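Pimgate Pegboard Starter Set, Two Months In
Friday, February 10, 2023
Filed under: Garage, Storage, Things I Bought in December

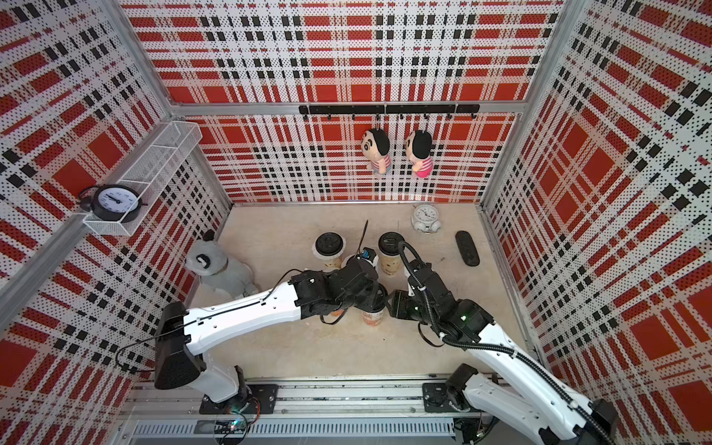
I bought the Pimgate set in December, the month in which I buy most of the things I later review. Twenty years of hammering nails into bare studs had left my garage wall looking like the site of a small battle, and I wanted a system. Pegboard is the oldest system going. It is also, in the form sold at most hardware stores, the color of wet cardboard, and I had assumed that was the law. It doesn't have to be. Perforated panels can be red, white and black plaid on three sides, like the inside of a very organized thermos, with a black hook bar under the rail and a couple of small plush dolls hanging from it where I would have put pliers. My own panels are gray. I have thought about this more than I should.

The starter set costs $59 and gets you four steel panels, a bag of hooks, two small bins and a fold-out instruction sheet. The panels are good. They're stiff, the edges are rolled over so you don't slice a thumb, and the paint has survived one dropped wrench and several thrown ones. They weigh enough that you will want a second person, or a first person with longer arms than mine.

The hooks are where the trouble starts. Pimgate uses its own slot, slightly narrower than the ordinary kind, so the coffee can of hooks you have been saving since your last house is now a coffee can of scrap. The hooks in the box come in three lengths: too short, fine, and long enough to catch your sleeve every time you walk to the freezer. There are never enough of the fine ones. More can be had, of course, in a separate bag, at a price that suggests they are made by jewelers.

They do stay put, though. Each has a little spring tab at the back that clicks into the panel, and in two months I've had exactly one come off in my hand, along with the level it was holding. Anyone who has lifted a screwdriver off cheap pegboard and taken the hook, its neighbor and a pair of tin snips along for the ride will understand why I'm willing to forgive a lot.

Installation took me a Saturday. The sheet says 20 minutes. The sheet also shows a smiling figure with no neck holding a drill by the wrong end, so I can't say I wasn't warned. The screws supplied are for drywall, and soft ones at that. I stripped two, said some things, and drove to the store for better.

I also looked at the competition. Juser makes a plastic version that is cheaper and bows in the middle if you hang anything heavier than a paintbrush. A neighbor has the Arosholm wooden one, which is lovely and which he has been afraid to put a hole in. And then there is the Hinds wall, a full garage job with cabinets, lights and a fitted workbench, for $2,695. For that money I'd expect it to put the tools back by itself.

The bins deserve a word. They're good for screws and bad for everything else, and mine currently hold one tape measure, a dead flashlight and a candle.

Would I buy it again? Yes, but with the extra hooks from the start, better screws, and a look at the color chart before clicking. All in, I've spent $151 on a $59 set, and I can find the hammer. The tape measure I can find too, if I remember about the bin.

Four stars. One off for the hooks.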